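Notes on keeping dry snacks, crackers and baked things in decent shape, mostly from a small kitchen in Trarncombe where the summers are damp and the cupboard over the stove gets warm. Adjust for your own climate.

## Pick the right cupboard first

The container matters less than people think if the cupboard is wrong. Anything over the stove, next to the dishwasher or on an outside wall that sweats in winter will turn crackers soft even in a good tin. Choose an inside wall, away from steam. The top of the refrigerator is a bad spot too, as warm air comes up the back of most models.

Light is the other thing to watch. Nuts and anything fried in oil go off faster on an open shelf near a window. If open shelves are all you have, keep the pasta and beans there and put the oily snacks behind a door.

## Bags, tins and jars

- **Zip-top bags** are fine for chips, pretzels and cereal. Press the air out flat from the bottom, then close the zipper from one end to the other and run a finger back along it. Crumbs in the track are the usual reason a bag doesn't seal. Wipe the track with a dry paper towel.
- **Tins** are good for crisp cookies. An old tin with a bent lid can be saved with a sheet of wax paper laid over the top before the lid goes on.
- **Glass jars** work for everything but take up room. A jar that's only a quarter full holds a lot of air, so move the last of something into a smaller jar.
- **Plastic canisters** vary. We have had a set of Varkesus canisters for years and the seals have held up, but the gray gaskets need to come out and be washed now and then or they start to smell of whatever was in there before. Dry them completely before they go back.

Don't store soft cookies and crisp cookies together. The moisture moves from one to the other and you end up with a tin of something in between. The same goes for mint anything. One bag of peppermint candy will flavor a whole drawer.

## Clips and rubber bands

Original bags are usually better than we give them credit for. The foil kind blocks light and, folded down tight, keeps chips for several days. Fold the top over at least twice, pushing the air out as you go, and clip it. Wooden clothespins are strong enough for most bags. For a heavy bag of rice or flour use two, one at each side of the fold.

Rubber bands dry out and snap. If you like them, keep a few on the doorknob of the pantry and throw them out when they crack.

## Setting things out for company

Put out less than you think you need and refill. A wide tray in a plain color is easier to serve from than a deep bowl, since people can see what is left without digging. Rounded corners are easier to wash than square ones, where crumbs get packed in and turn to paste under water. Shake the tray out over the trash before it goes near the sink.

For filling small bowls from a big bag, open the mouth of the bag as wide as it will go and fold the top outward into a cuff. The cuff keeps the mouth from closing on your hand and keeps salt and grease off the zipper. Use a scoop or a measuring cup. Hands leave moisture in the bag and the rest of it goes stale sooner.

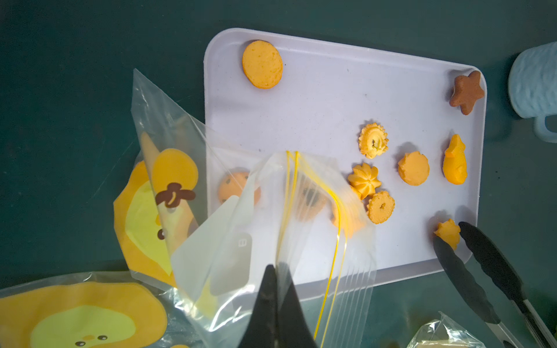
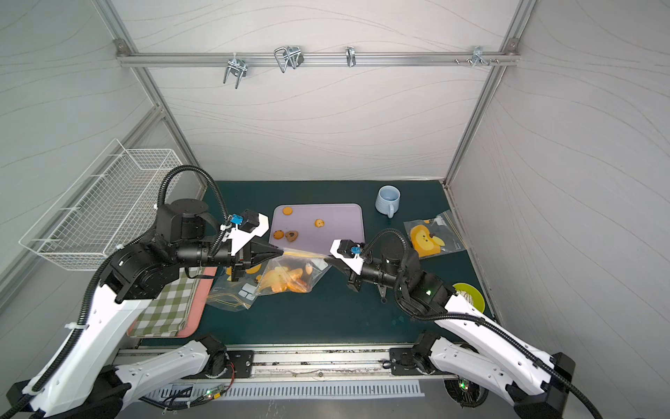
## Bringing back crackers and cookies that went soft

Most of them can be saved. Heat the oven to 300°F, spread the crackers in one layer on a bare baking sheet and leave them in for 6 minutes. They will still feel a little soft when they come out. Let them cool on the sheet before deciding whether they need longer — they crisp as they cool.

Chips take less time and burn quickly, so stay in the room. Thin cookies with a lot of butter are better at a lower heat. If your oven goes down to 180, use that and give them as long as they need. Frosted or chocolate-coated cookies can't be done this way at all.

Never put warm crackers back in a closed container. The steam has nowhere to go and you will be back where you started by morning.

For cookies that have gone hard and ought to be chewy, put a slice of plain bread in the tin overnight. Take the bread out the next day and use it for crumbs. A piece of apple works too but leaves a taste.

## Labels

Masking tape and a marker. Write what it is and the month you opened it, on the side of the container and never on the lid, because lids get swapped. Paper labels with a pattern on them look nice and are hard to get off. If you already have some stuck on, rub in a little cooking oil, wait, and scrape with an old plastic card.

At Imgate (the discount store by the bus depot, if you are local) the wide masking tape is often in the paint aisle and costs less than the same tape with the office supplies.

## Ants and pantry moths

If you see small moths near the pantry, check the flour, the birdseed and the dry dog food before anything else. Look for webbing in the corners of bags. Throw out what is affected, in a tied bag, in the outside can. Vacuum the shelf corners and the peg holes, then wash the shelf with hot soapy water and let it dry with the door open.

New flour and cornmeal can go in the freezer for a week before moving to the pantry. Let the sealed package come back to room temperature before you open it, or water will collect inside.

Ants follow a trail. Wipe the trail with dish soap and water, find where they come in and seal it. Honey jars and syrup bottles with sticky sides are what they are usually after, so keep those standing in a saucer.

## Washing and reusing zip-top bags

- Wash only bags that held dry things. Bags that held raw meat, fish or eggs go in the trash.
- Turn the bag inside out, wash in warm water with a drop of soap, rinse, and stand it over a wooden spoon in a jar to dry.
- Turn it right side out only when the corners are dry. The corners take longest.
- Heavy freezer bags stand up to this better than the thin sandwich kind.
- When the zipper won't hold, the bag can still be used for screws, picture hooks or seed packets.

## One more about brown sugar

It belongs in a jar with a tight lid. If it has already turned into a brick, cover it in a bowl with a damp paper towel and leave it on the counter overnight, then break it up with a fork and get it into the jar right away.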